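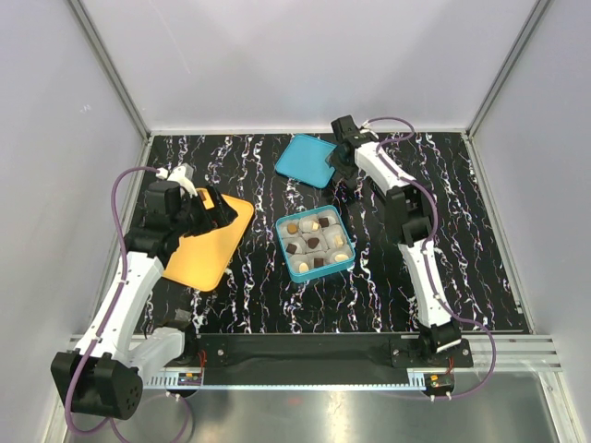

The orange tray and the teal lid.

I own 26 plastic boxes and, at the last count, 17 lids. Some of the lids belong to the boxes. The rest came with me from the old flat in Jarnota, where I must have packed them in the belief that their other halves would follow on later, like luggage.

So when I say that I have been sorting out the sweets, please understand that it began as sorting out the boxes. The sweets were only in the way.

They date from December, when everyone I know decided independently that I was hard to buy for. By spring I had half a selection from Gazi, a bag of creams from the market and a box of Trimel chocolates with the good layer already gone (me, mostly on the stairs). All of it lived in the cupboard over the kettle, in the original packaging, which took up a whole shelf and fell on my head whenever I wanted tea.

The plan was one square box with little cups in it, three rows of three, and a lid on top. Nine cups sounds easy until you have to choose what goes in them. Do you keep the dark chocolates together, or spread them out so the pale ones don't look like leftovers? I went for mixed. A row of nothing but plain dark chocolate is a row I will still be looking at next winter.

The tray is for tipping things out on, so they can't roll off the table. It has a raised lip and is a shade of orange I would never have picked, but it was reduced in Surnum and I am weak. The tabletop is black with wild streaks all over it, and a dropped caramel can vanish into that for days.

As for the finished article, the box is turquoise and the blue lid is, I'm told, "not the same colour at all". I think they get on well enough. Dark chocolates, a caramel-brown one at the back, a few creamy ones dotted about. 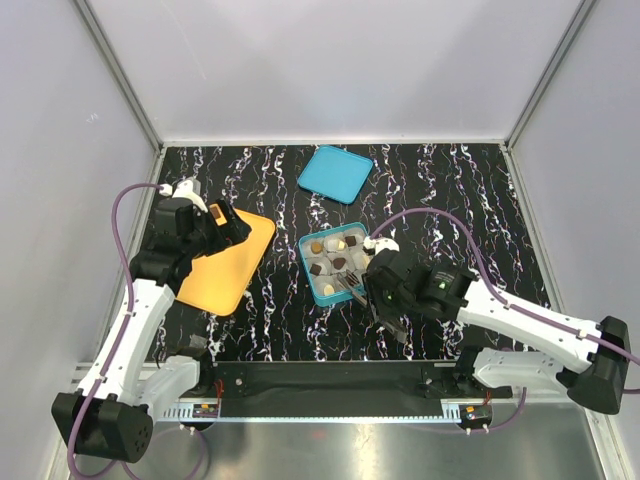

What I did with the other boxes

Put them back in the cupboard over the kettle. There was suddenly a whole shelf free.

I did throw out one lid, a round one, and spent the evening wondering if I had been hasty.

Last updated: 21/05/2026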